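In Praise of the Pouf

A fluffy little knot of netting has outlasted every fancy thing I ever hung in my shower
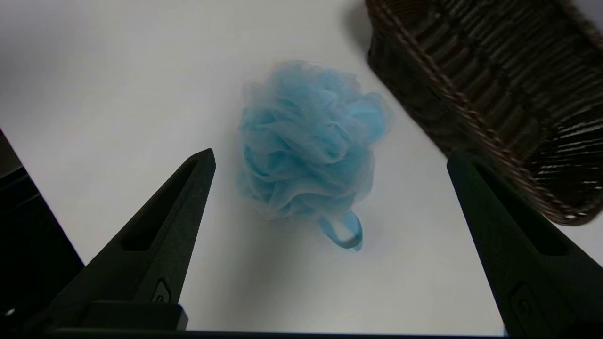 How often should you replace a mesh bath pouf?

Every month or two if you use it daily, and right away if it smells musty, feels slimy or has started to come apart in your hand.

Now that the dull part is out of the way, let me tell you how much I love these things. I have owned a boar bristle brush with a long curved handle. I have owned a slab of sea sponge that cost more than my towels, and a scrubbing mitt from a shop called Dogbe that took off a layer of me I was still using. All of them are gone. What hangs in my shower this November is a ball of blue nylon netting on a loop, the same kind I had in college, and I am delighted with it every single morning!

Part of the charm is how silly the construction is. A pouf is one long tube of soft mesh, scrunched up and cinched tight in the middle with a cord, and all that ruffle is the same piece of net folding back over itself. I found this out when the cord on an old one snapped and the whole thing unrolled across the bathroom floor like a magician's scarf. I couldn't get it back together. I tried for most of an evening, with a rubber band and then with dental floss, and ended up with something that looked like a cabbage.

All that netting is what makes the lather. Each fold traps a bit of air and a bit of water, and when you squeeze, the soap gets pushed through hundreds of tiny holes and comes out as foam. A washcloth will get you just as clean, and I know people who swear by theirs, but you need far more soap to get anything like the same froth. With a pouf, a blob the size of a nickel does the whole job (two blobs if you've been gardening). Wet it first, really soak it, then add the soap and scrunch it between your hands a few times before it goes anywhere near your shoulders.

Color matters more than it should. Mine is pale blue, which goes with nothing in my bathroom, and I'd be sad to swap it. The netting is so thin that the edges of the ruffles fade nearly to white, while deep in the folds, where the layers pile up, the blue gets stronger. I've tried the dark ones. Navy looks smart for a week and then it just looks like something you'd fish out of a drain, and you can't tell when it needs a wash.

And it does need a wash. Rinse it until the water runs clear, give it a good hard shake, and hang it by its loop somewhere the air can get at it. A hook outside the spray is best. The worst place is the floor of the tub, and second worst is one of those suction cup baskets where everything sits in a puddle of old conditioner. I had a very handsome basket from Brullero that I finally moved to the kitchen, and it now holds lemons beautifully.

Skip the pouf on your face, where it's too scratchy for most people, and on any skin that's freshly shaved or nicked. Don't share one, either. In our house everybody gets a color, and the arguments over who gets the yellow one have been going on for years.

If throwing away nylon bothers you (it bothers me too), there are cotton net versions that go through the laundry over and over. I used one from Cilon all last spring. It was heavier when wet and slower to dry, and the foam was more of a cream than a cloud, but it rinsed out nicely and I may well go back to it when this one wears out. Old nylon poufs have some life left in them in the meantime. Snip the cord, cut the mesh into squares, and you've got excellent scrubbers for garden pots and muddy boots. A strip of it at the bottom of a flowerpot keeps the soil from washing out of the hole, and a bundle in the garage is wonderful on bike wheels.

My current one is nearly due for retirement. I've already picked out the next, and it's blue again.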